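Natport furniture handling project
Progress report to Graveck, second period
Prepared by Gøran Åberg, 23rd September

1. Status

Work on the two-arm chair task was stopped for part of this period after a gripper fault. The task has since resumed at reduced speed. The fault, the findings and the effect on the plan are set out below. Spending remains within the agreed budget.

2. The fault

During run 282 the left gripper released a chair while both arms were lifting. The right gripper kept hold. The chair swung about the remaining grip and struck the forearm cover of the right arm. Rania Radwan, who was operating, pressed the emergency stop. She was outside the marked area and was not hurt. The cover was cracked and has been replaced.

The controller log shows that the left gripper reported a closed and holding state throughout. The software therefore had no reason to halt the lift, and the right arm continued upwards until the stop was pressed.

3. Findings

Loubna Farouk took the gripper apart and found a worn cable at the wrist. When the wrist turned past 95 degrees the force signal dropped out, and the driver repeated the last good value. A loss of signal was in effect reported as a firm grip. We consider the driver behaviour to be the main fault and the worn cable to be what exposed it.

The supplier, Plustent, has accepted the finding and sent a corrected driver. Doaa Fawzy tested it by unplugging the signal cable in the middle of a lift. Both arms stopped and held position each time. The test was repeated on the right arm with the same result.

4. Changes made

The force signal is now treated as lost after 6 missed readings, and both arms stop together. Wrist cables have been rerouted with more slack and are checked at the start of each shift. Wrist rotation is limited to 80 per cent of its former range until the new cables have been proved in use.

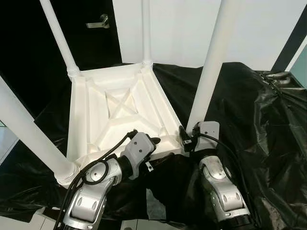

Lifting speed stays at half the earlier setting for all chair work. Napaporn Thepsuriya will decide whether to raise it once the arms have completed 1000 lifts without a lost signal.

5. Effect on the plan

The stacking trials at Kincaid will move to December. No extra money is requested. The spare gripper, held back for those trials, is now fitted on the left arm, and a replacement is on order from Plustent. Delivery has not been confirmed. If it is late, the trials will go ahead without a spare on site, subject to Graveck's agreement.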